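Lü says she will stay on as an independent if she has to

Thu 3 April

Yanling Lü has sat on Avholm town council for two terms, both times on the Civic Alliance ticket. In the last election she won the Tristetti ward with 1,934 votes. In March the Alliance's selection panel told her that she would not be on the ballot for the party this fall. The place has gone to the owner of a building supply business who moved to the ward last summer.

She got the news in a phone call that lasted a few minutes. "I was parked outside the pharmacy," she says. "The district chair told me the panel had gone another way and thanked me for my work. I asked who it was going to be and he said that would be announced. I already knew. People had been telling me for weeks."

We met at her kitchen table in Tristetti, two streets from the school where she taught math before she ran for office. She had a folder of letters in front of her and referred to it several times, though she asked that the writers not be named.

Her complaint is with the way the decision was made. Under Alliance rules, a sitting council member can ask for a vote of ward members if 30 of them sign a request. Lü says she turned in her request with more signatures than she needed and was told it had come in after the deadline.

"The deadline was moved," she says. "It was the end of the month, and then it was the middle of the month. They say a notice went out. I've asked to see the notice. I've asked three times now."

The Alliance district office said in a written reply that the date was set by the rules and that all candidates were treated the same. It would not comment on individual applications.

Lü doesn't accuse her replacement of anything. She has met him twice, once at a dinner and once at a hearing on the Zalville road. "He was polite. He's probably a decent man. But he hasn't knocked on doors here, and he hasn't sat through a budget. I think the members should have been asked."

The Zalville road comes up often when she talks. The council voted last year to widen the stretch between Tristetti and Zalville, and Lü voted against her own party on it. The plan takes a strip of land from the front yards on the east side and moves the bus stop to the far end of the ward. She wanted the stop kept where it is. The motion passed by one vote without her.
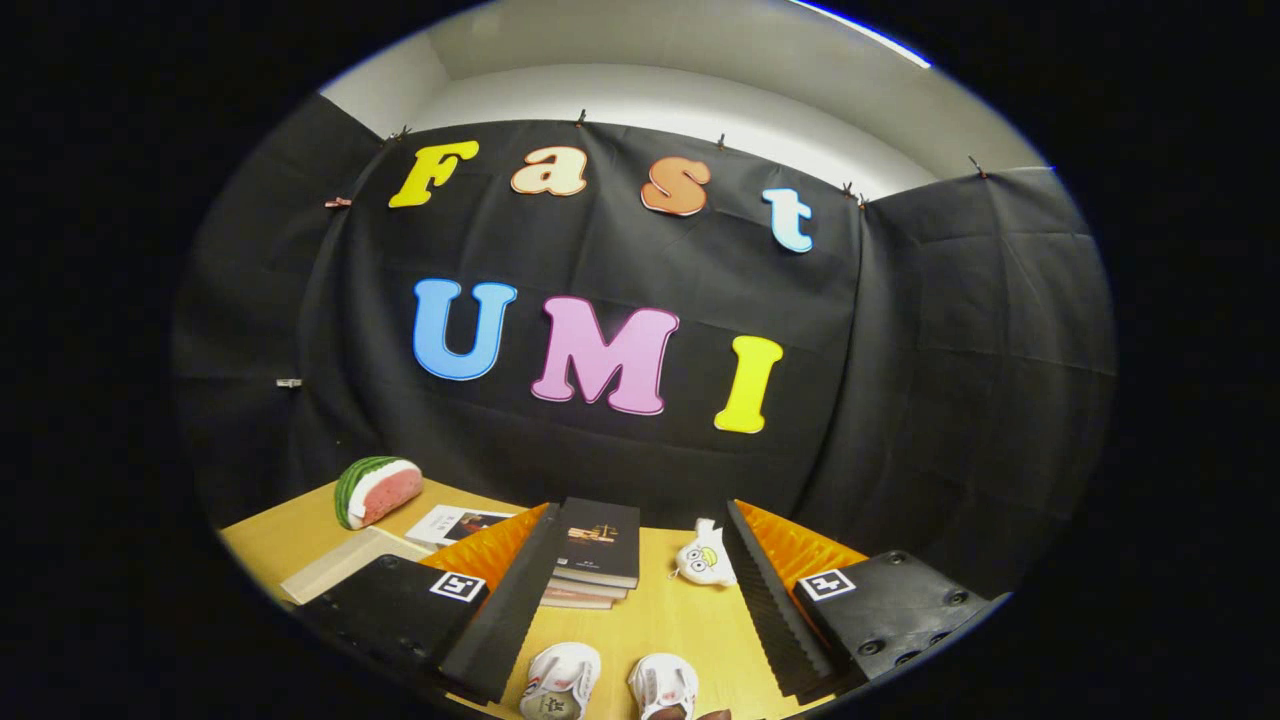 "I was told then that there would be a price," she says. Asked who told her, she shakes her head. "Somebody who has been in the party longer than I have. It was said in a friendly way. I took it as advice."

She doesn't regret the vote. A lot of older residents use that stop to get to the clinic, she says, and the new one would mean a walk along a road with no sidewalk on one side. She raised the sidewalk in committee and was told it would be looked at in a later phase. There is no money in the budget for a later phase.

Other members of the Alliance group see it differently. One of them, who agreed to talk on the condition that the name be left out, said Lü had missed group meetings in the winter and had stopped returning calls. "You can vote your conscience once and everybody gets over it. After that you have to come back in the room. She didn't really come back in the room."

Lü says she missed two meetings. Her mother was in the hospital. "I sent a message both times. If they want to count those, they can count those."

The question now is whether she will run on her own. An independent needs 100 signatures from registered voters in the ward and has to file a statement of campaign money before the end of the month. Lü has picked up the forms. She says she hasn't filled them in yet.

The money is harder than the signatures. The party paid for her leaflets and her yard signs both times, and it has a list of phone numbers that she would no longer be able to use. She thinks she could run a bare campaign on 3,000 dollars, most of it for printing and postage. Her brother has offered to put in some of it, and she is not sure she wants him to.

"I don't like asking," she says. "I never had to do it before. With the party there was a dinner and it was taken care of. Now I'd be calling people I taught and asking them for twenty dollars."

There is also the matter of what she would do if she won. The council is close to evenly split, and an independent could end up deciding the budget. She says she would not make a deal with either group in advance. She would vote with the Alliance on most things, since she still agrees with it on most things – the library hours, the water rates, keeping the Krishnan lot out of the hands of developers.

The Krishnan lot is the old depot land behind the post office. It has been for sale on and off for years. Lü was part of the group that got it zoned for public use, and she would like to see that finished. A second vote on the zoning is expected after the election, and she doesn't know how the new Alliance candidate would vote on it. "I asked him at that dinner. He said he'd have to study it. Okay. I've studied it already."

Her phone rang twice while we talked and she let it go both times. Her husband came in from work and asked if she had decided. She told him what she had told me, that she would decide by the weekend.

If she doesn't run she will probably go back to tutoring. There are families in the ward who still ask. She would keep going to the council meetings and sit with the public, she says, and she would use her three minutes at the microphone like anyone else.

"They're open meetings," she says. "I know where the parking is."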